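Zanside Shared Dining Project
Progress report to the Drosness Fund
Prepared by Ilham Kamel, 2019-05-19

Summary

The small items part of the grant is nearly finished. The tables have been covered, the cutlery holders have been bought and are in use, and the old drawer inserts are gone. The chopstick replacement is behind schedule and will run into the next period. We are not asking for more money.

What the grant was for

Zanside has a shared kitchen with a dining area next to it. Before this work started, all eating utensils were kept in two deep kitchen drawers. Everyone who wanted a spoon had to go into the kitchen while someone else was cooking. Things were put back in whatever drawer was nearest, and the serving spoons ended up at the bottom under everything else.

The fund gave us 1000 dollars to move the everyday utensils out to the tables, replace what was worn, and cover the tabletops, which had heat marks that no longer came out. Of that, 900 has been spent or committed. The rest is being held for the second order of chopsticks.

Work done in this period

Table covers. We chose a wipe-clean check with stars on it. Shamim Usmani wanted plain gray, and there was some discussion, but the patterned one hides tea stains better and the residents with children preferred it. The covers were cut slightly long and have been trimmed once already. One corner near the kitchen doorway still lifts and needs a clip.

Cutlery holders. We bought 6 white plastic holders from Kaczmarczyk. They have divided compartments and holes in the front, so air gets to the utensils after washing. We looked at a metal model from Druta first. It was heavier and would have been harder to knock over, but it scratched the trial cover in the first week and we sent it back.

Spoons. The mixed spoons from the drawers have been sorted. Bent and cracked ones were thrown out. We kept the plastic ones that were still good, dark and clear both, and did not try to make them match.

Chopsticks. The first order was 24 pairs of bamboo. That was not enough for a full meal with everyone seated, and we should have asked for double. A second order has been placed, but the supplier has not given a delivery date.

How it is working

The main change is that fewer people walk through the kitchen at mealtimes. Setting up is faster too – one person can do it before the rice is ready. Residents who cook for the group have told Shamim they have more room at the stove.

Putting away is less settled. After washing, the utensils come back to the table in a heap and are sorted into the holders there. Long items go in easily. Spoons with wide bowls catch on the dividers, and people tend to leave them until last or not put them in at all. We have tried giving the spoons a compartment of their own at one end. It helps a little. A wider holder just for spoons may be the better answer, and we will look at prices when the second chopstick order has been paid.

The holders also need to be washed themselves. Water and crumbs collect at the bottom. We have added this to the weekly cleaning sheet, next to the rice cooker and the drain strainers.

Still to do

Receive the second order of chopsticks and sort the pairs by length.
Clip the loose corner of the table cover by the doorway.
Decide on a separate spoon holder.
Take the two empty drawers back for dish towels.
Send the final receipts to the fund in November.

Sorting at the table
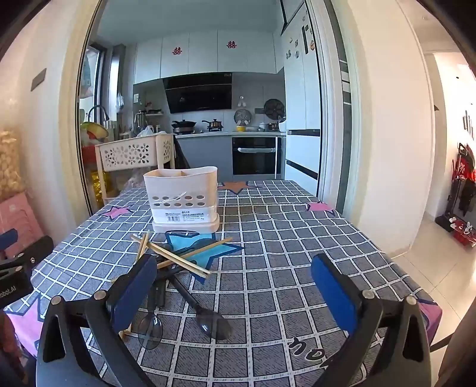
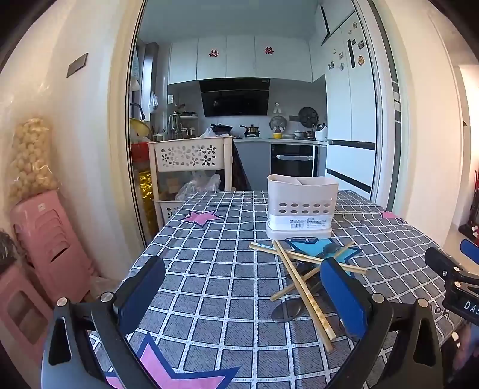

The white holder with chopsticks on the table in front of it, on the star-patterned cover.

Question from the fund: Will the remaining money be enough to cover both the second order of chopsticks and a separate spoon holder?

Reply: The chopsticks are covered. If the spoon holder costs more than what is left after that, we will pay the difference from the kitchen account and show it on the final statement as our own contribution.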